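Vinyl tile over old tile in a rental kitchen: will the grout lines show?

Posted in Floors and Countertops by Kaan Sezer

We rent the upstairs of a two-family house on Drondodberg and the landlord has said I can do whatever I like to the kitchen floor as long as he doesn't pay for it. The floor is ceramic tile, small squares, deep grout lines, the color of weak tea. I want to put peel-and-stick vinyl over it, the kind with a beige stone pattern. My partner says every grout line will show through by December and we'll be living on a waffle.

Do I have to fill the grout first? And does a mottled pattern hide anything, or is that something they tell you in the store? It's the same sort of look I'm after, cream and tan.

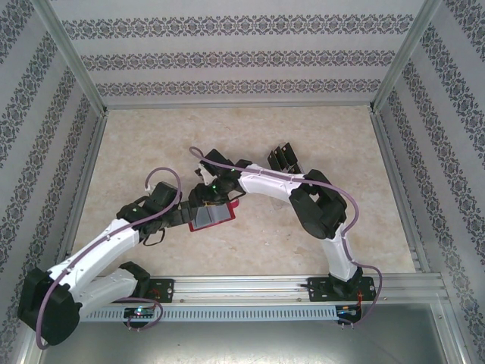
Last edited by Kaan Sezer on 2024-02-09

Edited to add: the room is small, one door, one window. The tiles are all stuck down except two by the stove that click when you step on them. I've stopped hearing it. Guests haven't.

Aksel Vídalín

Yes, fill the grout. Your partner is right and you should say so early, it goes better.

Thin vinyl takes the shape of whatever is under it. It looks perfect the first evening, then it warms up, people walk on it, and the lines start coming through. I did my mother's hallway without filling and she still brings it up.

Pull up the two clicking tiles before you do anything else. Scrape out the old adhesive, glue them back down and leave them alone overnight. Then degrease the whole floor. Then degrease it again, because it's a kitchen and you missed the part by the stove. After that, trowel an embossing leveler over the grout, let it dry, sand the ridges, vacuum, prime. I used a bag of Gulyás leveler and it went on fine, though the instructions seem to have been translated by someone in a hurry.

On the pattern: a mottled stone look does help. Crumbs and small scuffs vanish into it, and so will a dropped earring. It does nothing for dents or ridges when the light comes in low from that window.

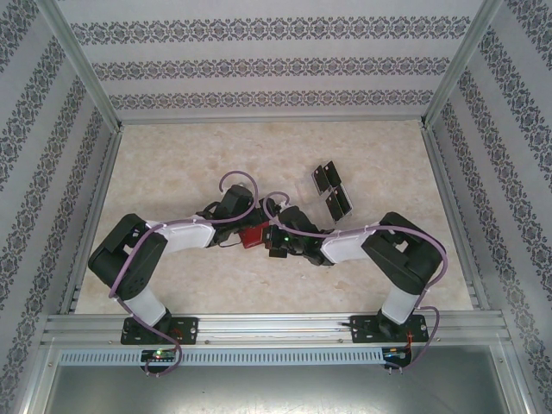
Beige marble pattern, with something small and red between the two grippers.

Buy one more box than the math says. Mine came from Ovitz, and when I went back for four more tiles the new batch was pinker. They're behind the fridge now.

mopandbucket

just use a rug

gutum_dave

Disagree a little with the above (not the rug, the rug is a fair point). If the landlord might ever want the ceramic back, don't trowel anything onto it. Ask him first and get it in writing. Mine said "whatever you like" too, and then there was a discussion about the deposit.

Look at a floating click-lock plank instead. It's thicker, so it bridges narrow grout lines, and it lifts out when you move. The Gutum one I have is rated for grout gaps up to a certain width, so measure yours and check the box. It will raise the floor, so see if the door still opens. I had to take mine off and plane the bottom, which took 30 minutes, plus 2 hours of looking for the plane.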